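From: Ignacio Yazzie
To: bindery-tech list
Date: 2024-12-05
Subject: Re: Starch paste vs. PVA for case hinges, Tridatthorpe run

Replying inline, since the original question had several parts and the thread has drifted toward presses.

> We are switching the Tridatthorpe reprint from straight PVA to a
> paste/PVA mix for the hinges. Two problems so far. First, the boards
> warp toward the outside after casing in, more on the back board than
> the front. Second, the endpapers wrinkle along the joint. We are
> using the Bellamy text stock for endpapers and the heavier Usine
> board. Is this a moisture problem or a grain problem? Also, does
> anyone still label paste by batch?

Both, I think, but check grain first because it costs nothing.

Usine board is sold in two cuts and the grain mark is on the wrapper only. Once the wrapper is off you have to test. Flex a full sheet in both directions and compare the resistance; the easier bend is with the grain axis running along the fold. If the sheet is too small to judge by hand, cut a square from it, dampen one face, and watch which way it curls. The axis of the curl cylinder is the grain direction. It should run head to tail in the finished case. If your back boards came off a different sheet than the fronts, and that sheet was cut the other way, you would see the difference between front and back that you describe.

Assuming the grain is right, warp toward the outside means the cover material is pulling harder than the pastedown. Cloth glued with a wet adhesive expands, is fixed while expanded, and then shrinks as it dries. The pastedown is supposed to counter that. With straight PVA on the pastedown there is little water, so little expansion and little pull. I would have expected your mix to help here, so look at whether the cloth side changed at the same time. If you started using the mix on the cloth as well, you have raised the pull on both faces and the cloth is winning.

What I run for this kind of case:

Cloth to board: PVA, undiluted, rolled thin.
Pastedown: wheat paste and PVA, 2 parts paste to 1 part PVA by volume.
Spine linings: paste only, so they can be reversed.

On the wrinkling. Bellamy text is a soft sheet and takes up water fast. I paste out, wait 2 minutes, and then close the case. If you close immediately, the paper keeps expanding after it has touched the board, and the extra width has nowhere to go except the joint. A longer wait lets it expand while it is still free. Too long and the edges begin to dry, so paste the edges last. Brush from the center outward and keep the waste sheet clean; a spot of paste on the wrong side of the fold will tack the joint shut before you have seated it.

Pressing schedule, for comparison:

1. Nip the case hard for a few seconds with rods in the joints. Take it out and open the front board only far enough to check the hinge.
2. Replace the waste sheets with dry blotter and a release layer. Press again under moderate weight.
3. Change the blotters after an hour, then leave overnight. Six books to a stack is my limit; above that the middle ones hold moisture longer than the ends.
4. Set flat under light weight until the boards no longer feel cool. Keep a roll of tape out on the bench and seal each finished batch for storage the same day, before the room humidity gets at the boards.

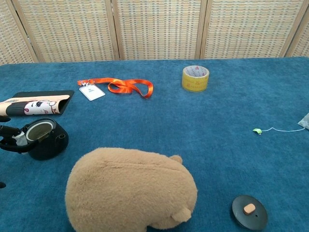
5. Open a sample from each batch after it has rested. Measure the gap under a straightedge at the fore edge and write it down with the batch number.

On labeling: yes, I still do. Cooking date, flour to water ratio, and which jar. Paste more than a few days old gets thin and you end up brushing on more of it to compensate — that alone can produce the wrinkling.

One open question from my side. Has anyone here tried the Tevel blotters? They are sold in packs of 120 and I would like to know how many cycles they survive before they cockle. With 800 cases to get through in December I would rather not find out halfway.

Ignacio Yazzie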